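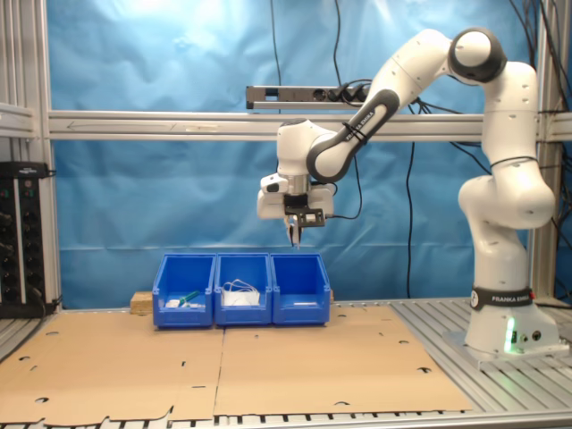
Blue plastic storage bins, three side by side on a slotted aluminium table.

Kaseck 754 Open-Front Parts Bin

Product code: 754
Range: Kaseck small parts storage
Sold in: packs of 4, cartons of 40
Colours: blue, grey, red, yellow
Material: polypropylene copolymer

Overview

The 754 is an open-front bin for screws, fittings, connectors and other small parts. It can be stood on a bench or shelf, stacked, or hung from a louvred panel by the lip on the rear wall. The base is flat on the underside and has a shallow rib along each long edge, which locates in the rim of the bin beneath when stacked.

The front wall is cut down to a little under half the height of the sides. A label slot is moulded into the outer face and takes a paper or card insert up to 70 mm wide. Inserts are supplied with full cartons only. Clear label covers are ordered separately.

Stacking

Stack to a height of 4 when loaded. Empty bins may be stacked higher for storage but should not be moved in that state. Bins from the Latum range share the same width but have a different rim and will not lock to the 754. Do not mix the two in one stack.

Hanging

The rear lip fits standard louvred panels in steel. On Bavov panels made before the change of louvre depth, the lip sits proud and the bin can be lifted off by a light knock from below. The retaining clip (754-C) cures this and is recommended on any panel fixed to a trolley.

Fit the clip before hanging the bin. Push it up into the slot behind the lip until it clicks, then lower the lip over the louvre.

Dividers

Two dividers are available. The cross divider (754-X) splits the bin into a front and a rear compartment and can be set in any of the moulded grooves. The long divider (754-L) runs front to back and has one position, on the centre line. The two cannot be used together.

Dividers are a push fit. They hold back loose parts but are not sealed at the base, and washers below M3 will find their way under. For very small items use the lidded Quaye box instead.

Chemical and temperature limits

Suitable for contact with mineral oil, cutting fluid, weak acids and most water-based cleaners. Not suitable for petrol, toluene or chlorinated solvents. Maximum continuous temperature is 70 °C. The material becomes brittle in a freezer and the bin should not be used there under load.

The standard 754 is not conductive and gives no protection against static. A carbon-filled version, in black only, is listed as 754-E.

Cleaning

Wash by hand or machine with a mild detergent. Remove paper inserts first. Solvent wipes will dull the surface and lift the moulded size mark over time.

Ordering

754 bin, pack of 4, single colour
754 bin, carton of 40, single colour, with inserts
754-C retaining clip, pack of 40
754-X cross divider, pack of 4
754-L long divider, pack of 4
754-E bin, black, carton of 40

Mixed-colour cartons can be made up to order but cannot be returned. Grey is out of stock in packs until February; full cartons are not affected. Orders for despatch before the winter shutdown must reach us by 14th December.

Colour matching between batches is not guaranteed. Where a shade must match bins already in use, quote the batch code from the underside of the base.

Contacts

Trade accounts and carton pricing: Nuno Matos
Technical questions, panel fit and material data sheets: Bayu Ginting

Related items

Latum shelf bin, closed front
Quaye lidded box, clear
Bavov louvred panel, wall and bench mounting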